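In defence of the bare table

I have moved house 2 times in the last years, first to Grarkeck and then to a smaller flat in Plaselstead, and both times the table was the first thing that I put in its place. Beds can wait for one night. If the table is standing, the people who help you have somewhere to eat, and the place begins to be a home.

So it makes me a little sad how we treat our tables. In many homes I visit, the dining table is a shelf with chairs. There is a runner, a bowl with fruit which must not be eaten, candles, the post of the whole week, one charger, the school bag. When the meal is ready, everything has to travel to the sofa, and after the meal it travels back. Many families give up this travelling and eat in front of the television. I do not blame them, I did the same for almost 2000 days in my first flat.

My opinion is simple. A table should be empty when it is not in use, and when it is in use it should carry only what the meal needs. For a person who eats alone this can be one plate.

People tell me that this is cold. A neighbour said that my kitchen looks as if I am going to leave the country. I understand the feeling, but I think she confuses decoration with welcome. When I come to a table full of objects, I keep my elbows close and I am afraid for the candles. At an empty table I sit down at once.

There is also the question of cleaning. I must admit that a bare table shows everything. A grey one, which I believed would be practical, shows every smear and every bit of dust as soon as the light comes from the side. With a cloth on top you can live in peace for a week. But the dust was there also under the fruit bowl, only you did not meet it. Now I wipe when I see it, and some days I see it and do not wipe.

About plates I am less strict. I bought a set in Flusach for 182 crowns, which was too much money, and most of the pieces stay in the cupboard. Every day I take the same one, shallow, with a rim, because sauce should not run away. White plates are recommended in all the magazines. I find that a plate with a quiet colour makes even plain rice look like somebody has planned it, and on grey a light blue is very kind to the eye.

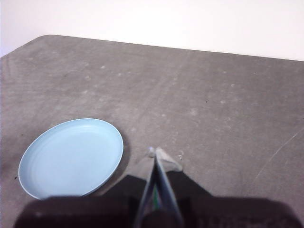
My mother would not agree with any of this. On her table there was always a cloth, and on the cloth a second, smaller cloth, and she ironed both. I keep the small one in a drawer and put it out when my sister visits.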